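To: Flisby Member Kitchens list
From: Office of Shared Equipment, Flisby
Subject: Re: Return of tableware after April events

Dear members,

The Office has received the message copied below from the member kitchen at Ledesma. As the same points have been raised by other kitchens this season, we are replying to the full list.

> To: Flisby Member Kitchens list
> From: Ledesma kitchen desk
> Subject: Return of tableware after April events
>
> Good morning,
>
> We borrowed 100 place settings from the shared store for our spring supper and would like to return them before the end of the month. The loan sheet says that everything must come back "clean and packed as issued." Our crates were issued with paper between the plates, but most of that paper was thrown out by the people clearing the tables. May we use dish towels in its place?
>
> We would also like to know whether the store will accept plates with small chips on the foot, where the chip does not touch the eating surface. A few of ours may have been that way when they arrived. We did not check them at pickup, and we understand that the sheet asks us to.
>
> Lastly, the sheet gives the return window as four days. Does this begin on the day of the event or on the day after?
>
> With thanks,
> Ledesma kitchen desk

Our replies follow in the order of the questions.

Packing material. Dish towels are accepted, provided they are clean and fully dry. Newspaper is not accepted, as the ink marks light glazes and is slow to wash off. Kitchens that have used all of their paper may collect more from the store at no charge. Please do not stack plates directly on one another in the crates, even for a short drive. Plates travel best on edge, with the heaviest crates on the floor of the vehicle. Bowls may be nested, with one sheet of paper or one towel between each pair.

Chipped items. A chip on the foot of a plate does not prevent its return, but the plate will be taken out of the lending stock. Rough feet scratch the plates beneath them and can mark a table. Any chip or crack on the rim or the eating surface must be reported on the back of the loan sheet, and the item should be wrapped on its own and placed at the top of the crate. We do not charge for the first four damaged pieces in a loan. After that, the replacement cost printed on the sheet applies.

We note the comment about condition at pickup. The store counts and inspects each crate before it leaves, and small marks are sometimes missed. The inspection box on the sheet is there for the protection of the borrowing kitchen. Where it has been left blank, the Office has to treat the items as having gone out sound. In the present case we will review the packing record before any charge is made — the kitchen need take no further step.

Return window. The four days begin on the day after the event. Where an event runs over more than one day, they begin on the day after the last meal served. An extension may be requested by reply to this address, and will normally be granted if no other kitchen is waiting for the same crates.

Two further matters concern all members.

The first is washing. The new Fluko machine at the store is now in service and takes full crates without unpacking. It is open to any kitchen that has no dishwasher of its own, and one full cycle takes 30 minutes. Please scrape all items before bringing them in. Food left in the drain basket stops the cycle, and the machine must then be emptied by hand. Kitchens that wash at home should avoid steel wool and scouring powder on glazed pieces. A soft brush, hot water and ordinary dish soap are enough for nearly all marks. Tea and coffee stains may be lifted with a paste of baking soda and water, left on for a few minutes and rinsed well.

The second is the loan calendar. Requests for more than 400 pieces should now be sent one full month ahead. The store holds enough for several small events at once or for one large one, and late requests of this size have twice led to a smaller kitchen losing a booking it had already confirmed. The Office regards this as unfair and will no longer move confirmed bookings. Large requests that arrive late will be filled from whatever remains.

We have also been asked about mixing sets. The pieces bought through Cistar and the older pieces are kept in separate crates, and we ask that they come back in separate crates. The two lines differ slightly in depth and will not sit evenly together. If they have been mixed at the table, please sort them before packing. If there is no time to do so, put a note on the crate and the store will sort them.

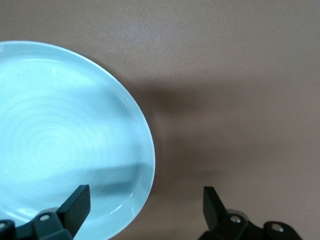
May a kitchen keep a set over between two events in the same month?
A kitchen may do so when the second event falls within the return window of the first, or when an extension has been agreed in writing. A new loan sheet is needed in either case, and the pieces should be checked again before the second event.

Crates may be returned at the side entrance between 9 a.m. and 4 p.m. The front entrance is being repaved and cannot take vehicles until the work is finished. Drivers should ring the bell and wait for a member of staff — crates left outside the door are not counted as returned, and the borrowing kitchen remains responsible for them.

Corrected loan sheets will be sent to this list before the end of April. Until then the present sheet remains valid, read together with the replies given in this message. Members who hold older copies with the two-day return window should discard them.

Questions on a particular loan should be sent to the Office directly, with the sheet number in the subject line. General questions may be sent to the list.

Office of Shared Equipment
Flisby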